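The man who would like you to move your piano

Nestor Samonte has a low opinion of radiators. He mentions them before I have my coat off, and he comes back to them three times before lunch. He has tuned pianos in and near Clestholm for most of his working life, and in that time he has seen very good instruments parked up against central heating as if they were airing cupboards.

"People buy a piano and then they look for the wall it fits on," he says. "And what's on that wall? They hang the tea towels on the one and put the piano in front of it. Then they ring me up in May and say it's gone funny."

What does he tell them?

"I tell them it's gone funny."

We are in the back half of his workshop, which used to be a shoe repairer's and still has the sign for it, because taking the sign down costs money and he gets some passing trade in heels. There are three uprights in various stages of undress and one grand piano with no legs, standing on its side under a blanket. He offers me a piano stool. It goes down slowly all morning, so that by the end of our talk I am looking up at him like a child at a recital.

He started at Bautista, the piano shop that stood at the top of the high street until the bank had it, and then the coffee place, and then the other bank. He was sixteen and had gone in for a Saturday job selling sheet music. The shop's tuner was off with his back.

"They asked if I had a good ear. I said I had two. I thought that was very funny. They made me sweep up for a year."

After the year of sweeping he was allowed to hold the lamp. After that he was allowed to do unisons, the part of the job where each note's two or three strings are brought to agree with one another, on an instrument in the cellar that the shop had given up hope of selling. He did them, the tuner came down and undid them, and he did them again. I suggest this sounds like a punishment from Greek myth. He says it was warm down there and there was a kettle.

"You can't be told what in tune sounds like. You hear a sort of wobble, and you turn the pin and the wobble slows down, and slows down, and then it stops. The first few weeks I couldn't hear the wobble. After that I couldn't stop hearing it. Fridges. My aunt's doorbell. I went to a wedding and had to stand outside."

Is it a curse?

"It was a bad wedding anyway."

The business side of tuning, as he describes it, is mostly driving and biscuits. He covers Clestholm, the villages out to Sisham and a string of farms beyond it where the lanes have grass up the middle. A normal day is 4 pianos, and a day with a school in it is two, on account of what gets found inside. He has taken out rulers, crayons, a sandwich he declined to open, hamster bedding (no hamster), a hearing aid and a great many pencils. Pencils roll off the music desk, drop behind the fall and lodge under the keys, and the player concludes that the D is broken.

"I've driven 40 minutes for a pencil. I hand it over and they say, oh, is that all it was? As if I might have brought a worse one with me."

He keeps a record of every piano he has ever tuned. The cards began at Bautista, carried on when the shop closed and now fill most of a wall. He is happy to be asked how many, having plainly counted them for the purpose: 2,104. Each has the maker, the number stamped on the frame, the address, and a line or two in a private shorthand that took me some time to get him to explain. "RAD" needs no explaining. "DOG" is a warning. "SLD" means that somebody has been at it with a spanner before calling him, and stands for "son-in-law did".

"I went over to a computer once. A very nice young woman from a firm called Finer came and put the whole lot on for me, and it was marvellous, I could look up any piano in the county. Then it wanted a password with a symbol in it. I'm sure they're all still in there."

So it's back to cards?

"The cards never asked me for anything."

I had come wanting to talk about the big question in his trade, the fact that people are giving pianos away and other people are refusing to take them. For a long time an upright was what a family bought when it had a bit of money and a front room. Now the families have died or downsized, and the front room has been knocked through. Every week he gets a call from somebody who has inherited one and believes it to be worth a fortune.

"They always say it's got candlesticks. They lead with the candlesticks. And I have to say, madam, the candlesticks are the good bit."

He has a way of breaking it to them. He goes round, takes off the bottom board and gets the owner to kneel down beside him with a torch. He shows them the cracks, and the moth in the felt, and the pins that turn with finger and thumb. He lets them look for as long as they like. He charges nothing for this visit, and says it is the hardest work he does.

"It isn't the money they mind. It's that Granny played it. They want me to say it was a good piano. So if it was a good piano, I say so. And if it wasn't, I say it was well looked after. And if it wasn't that either, I say you can tell it's been played."

And what becomes of them?

He looks at the grand under its blanket for rather a long while.

"The tip, mostly. There's a fellow out at Sisham who turns them into drinks cabinets. I've tuned two pianos that I later had a gin out of."

Does that upset him?

"It was quite a good gin."

The others he finds homes for, when he can. He has put uprights into a chapel, a barber's, a bus depot canteen and the waiting room of a vet, where it is said to calm the cats and annoy everyone else. His terms are simple. The piano is free, the moving is £200, and he does the first tuning for nothing if they promise there will be a second. Half of them keep the promise. The barber has kept it every six months for 12 years and has never learned to play.

"He says it's for the customers. I've sat there. None of the customers can play either. But he'll say to me, she's sounding lovely, and he's right, she is."

I ask about electric pianos, expecting a rant, and don't get one. He has one at home. He likes that he can play at night with headphones on and that it weighs less than a horse. His only complaint is that it never gets any worse. A real piano starts drifting as soon as he shuts the lid, a bit with the weather, a bit with the playing, and by the time he comes back it has turned into something slightly its own.

"There's one at a farm that always goes sharp in the middle and nowhere else. Always has. I've moved it, I've put a tray of water in it, I've shouted at it. I go in there and play a chord and think, hello, you."

Then there are the phone apps. Anyone can now hold a telephone over the strings and be shown a little needle, and he has customers who do this behind him while he works. He doesn't mind. He carries one himself, for noisy rooms and for arguments. The trouble is that the needle wants each note to be right, and on a piano no note can be wholly right without making its neighbours sound wrong, so the whole job is a matter of spreading the wrongness about until it stops bothering people. He explained this to a parish council once when they queried his bill, and he believes it was the most attentive he has ever seen them.

Has he trained anybody to follow him? He has had three goes. The first lad was gifted and joined the navy. The second had a lovely touch and could not drive. The third is his niece, who comes in on Mondays and is currently in the front of the shop doing unisons on an upright he has given up hope of selling. We can hear her through the wall. It is one note, over and over, with a very small wobble in it. I can only hear the wobble because he has told me it's there, and now I am going to hear it in my fridge.

"She's close," he says. He holds up a hand so that I stop writing. The note goes again, and again. "No. Gone past it."

Will he go in and tell her?

"She knows."

He makes more tea instead. There's a farm to get to by two, with DOG on the card, and he would like to be in and out before it has been let off its chain. While he hunts for his keys he asks, in a tone of no great interest, whether I have a piano. I say that I do, my mother's old one. He asks what it stands against.

I tell him it's in the hall.

"And what's in the hall?" says Nestor Samonte.
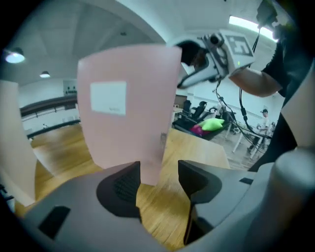 Photo: Finer

Nestor Samonte tunes in Clestholm, Sisham and the villages between. He prefers a phone call before nine, and asks that you take the photographs off the lid yourself.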